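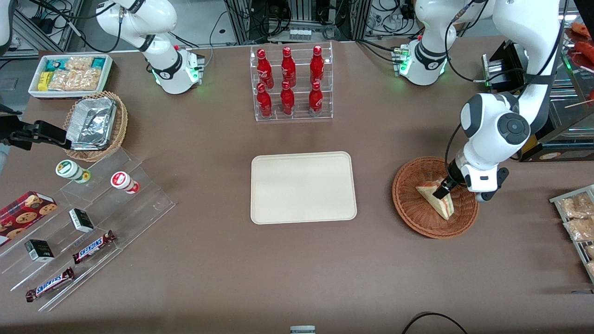 Brian Mrema
Two hours is too long for a show about one local league. I made it to the Trondby game and turned it off. The first half was good, then it was all listener mail.

Yến Lã
I like the mail. It's the only part where anyone talks about the girls' side. Nollville won 4 straight in November and the hosts gave it a minute.

Brian Mrema
Fine, then make it a separate episode. I listen on the drive to work and I can't finish one.

Diệp Khúc
I help with the editing, so I'll answer what I can. We record Sunday nights at 9 and it goes up the next morning with very little cut. Splitting it would mean two uploads and two sets of notes. The last episode had 800 downloads and most people stayed to the end.

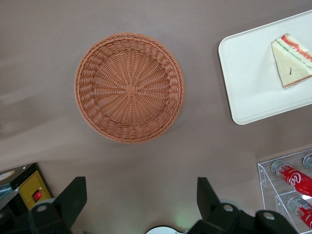 We could put time marks in the notes, though. That would let you skip the mail and go right to the game talk. I'll ask Kwon if he can write them down while we record.

Kiều Huỳnh
Time marks would be enough for me. Please also fix the sound on the phone calls. I couldn't hear half of what the Karon coach said about his goalkeeper.

Brian Mrema
Agree on the calls. Still think it's too long.

Lụa Văn
Don't cut anything. The regional shows give us ten seconds if we're lucky, and I'd take three hours of this.

Yến Lã
Three is too much even for me. Did they say who Nollville plays next? I missed the schedule part.

Diệp Khúc
Trondby, away. It's near the end, after the mail.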